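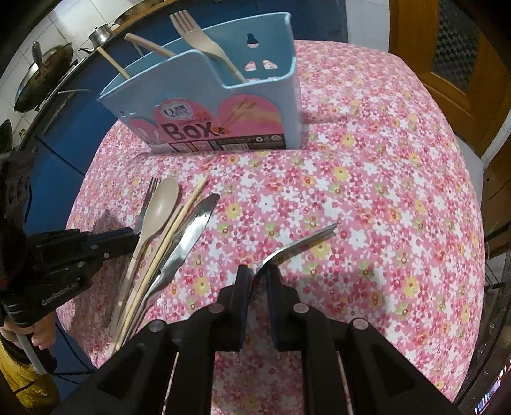 A flowered cloth and a box of utensils on the table.

The otters at Farina Wildlife Park were treated to a winter feast of their own this December, and by the sound of the squeaking — which carried all the way to the parking lot — they were very pleased with it.

Keepers spent most of the morning freezing small fish and shrimp into 60 blocks of ice, then floated them out across the pool just before the gates opened at 10 a.m. The two youngest otters, Skalell and Grustlow, were first into the water and soon had a block each, rolling over on their backs to gnaw at the corners while their mother worked her way along the bank looking for something easier.

The park says treats like these keep the animals busy through the colder months, when there are fewer visitors to watch and a good deal less going on. Even so, around 400 people came along to see the fun, and plenty of them stayed on for the penguin parade in the afternoon.

The meerkats get their turn next, with 40 paper parcels of mealworms to dig out of the sand. The park, just outside Valtis, stays open until 4 p.m. through the rest of the month, and children under five get in free.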